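Duvora Concert Series: Guide for Visiting Ensembles
Section 4. Preparing for Your Performance at Hegarty Hall
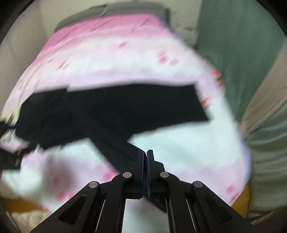 This section applies to every ensemble appearing in the Duvora series, including guest soloists and choirs joining for a single work. It should be read together with the stage plan in Section 3. Concert dress is black throughout unless the program director, Aurelia Fuchs, has agreed otherwise in writing. Performers are asked to lay their clothes out on the bed the evening before, as with the long black garment on the floral bedspread, so that a missing item can be replaced before the travel day. Coloured scarves and sashes are welcome in works where they form part of the tradition being presented.

4.1 Before you travel

1. Return the signed stage plan and instrument list to the series office by Thu 24 April.
2. Mark on the list any instrument that needs a microphone, a stand or a power outlet.
3. Send program notes of no more than 371 words. Song titles should appear in the original language, followed by an English translation.
4. Confirm the number of performers. The stage at Hegarty Hall holds a maximum of 52 players with music stands.

Note: Changes to the list of works cannot be accepted once the printed program has gone to press.

4.2 Arrival and load-in

1. Enter by the laneway on the north side of the building and report to the stage door.
2. Sign the register and collect one pass for each member of the ensemble.
3. Move instruments to the green room on the Rolleo trolleys provided. Cases may be stored under the side stairs.
4. Leave the trolleys in the marked bay when unloading is finished.

Caution: Do not load a trolley above the side rails. Harps, double basses and large drums must be moved by two people.

4.3 Sound check

1. Tune in the green room before going on stage.
2. Take your positions according to the stage plan and wait for the sound operator to call each section in turn.
3. Play or sing at full concert volume. Quiet passages will be checked last.
4. Report any problem with the monitors to the stage manager, Vernon Hiebert, and leave the equipment as it stands.

Note: The Altar mixing desk stores one setting for each ensemble. If the order of works changes after the sound check, tell the operator before the doors open.

4.4 During the concert

1. Be in the wings ten minutes before your entry.
2. Switch off all telephones, including those left in the green room.
3. Remain on stage for the applause until the house lights are raised.

Spoken introductions are encouraged for works that may be new to the audience and should last no longer than two minutes each.

Caution: The seating capacity of the hall is 589. Performers not on stage may not stand in the aisles, and must watch from the balcony.

4.5 Recordings and sales

Recordings may be sold in the foyer at interval and after the concert. Ensembles should bring their own cash float. Payment of fees is covered in Section 6.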